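Against the second language at work

When I moved to Dallorden, I could read English well and speak it badly. My first job was in an office where five languages were used in the kitchen and one language was used in meetings. The rule was simple: in meetings, English. I agreed with this rule for a long time and I even defended it to people who suffered from it more than I did. Now I think it is a bad rule, and I want to explain why.

The usual argument is that one language is fair to everybody. But it is fair only when everybody stands at the same distance from it. In our meetings there were two people who were born in English, and they spoke as one walks on a flat road. The rest of us were carrying something. I prepared my sentences in my head, and when a sentence was finally ready, the talk was already on another subject. Then I put my sentence away. I think I put away 1,000 sentences in my first winter, and some of them were good.

After the meeting, people said I was quiet. In my own language I have never been quiet. My mother would laugh for a long time if she heard this word used for me.

There is also the matter of jokes. A joke has to come at its moment, and if you are late with it, it is better to stay silent. So a person who works in a second language becomes a person without jokes, and a person without jokes is given the serious tasks, the lists and the reports. I wrote 131 pages of reports in that job. I do not believe it was my talent for reports.

Later I worked for a small firm, Polák, and there the habit was different. Before each meeting we received the questions on paper, one day earlier. In the first ten minutes, everyone wrote an answer in whatever language he or she wanted, and after this we spoke. If somebody started in English and finished in German, another person helped. It was slow. The first weeks I found it almost rude, how slow it was - all this waiting, all this silence with pens. But I noticed that I was disagreeing with people, openly, and that they disagreed with me, and we were still eating lunch together afterwards.

I know what is said against it. It costs time, and time is money. A firm with clients in many countries cannot write everything twice. This is true, and I don't ask for it. A contract should be in one language. A warning on a door should be in the language of the people who will open the door. I am speaking only of the hour when people are supposed to think together. In this hour, the fast speaker is not always the one who has thought the most.

It is also said that we newcomers will never learn if nobody forces us. I learned most of my English from the radio and from a neighbor in Gultudbridge who wanted to talk about his tomatoes every evening. He waited for my verbs. He was never in a hurry, and I think I learned more at his fence than in four years of meetings.

So my proposal is small. Send the questions one day before. Leave a few minutes for writing. Let people begin in the language where they are clever, and let the others wait a little. I would like to see this tried in one large company for one winter, from December until the snow is gone.

Two black robot arms at a wooden table, in the first picture and the last.

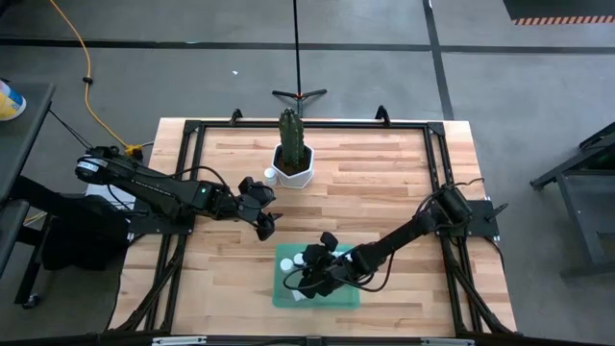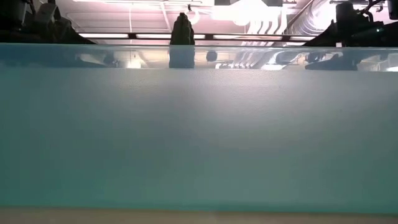
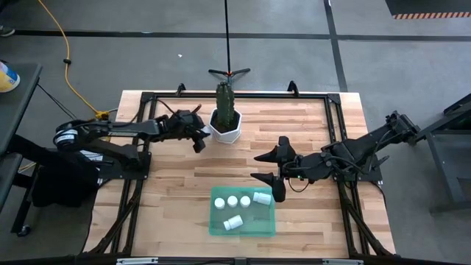

Emeo wrote under the first version of this essay that the writing minutes helped her too, although English is her only language, and that she had always taken the silence of her colleagues for agreement. She asked what to do when the boss is the fast speaker. I answered that the boss can read the others' papers aloud before speaking, and she is going to suggest it to hers.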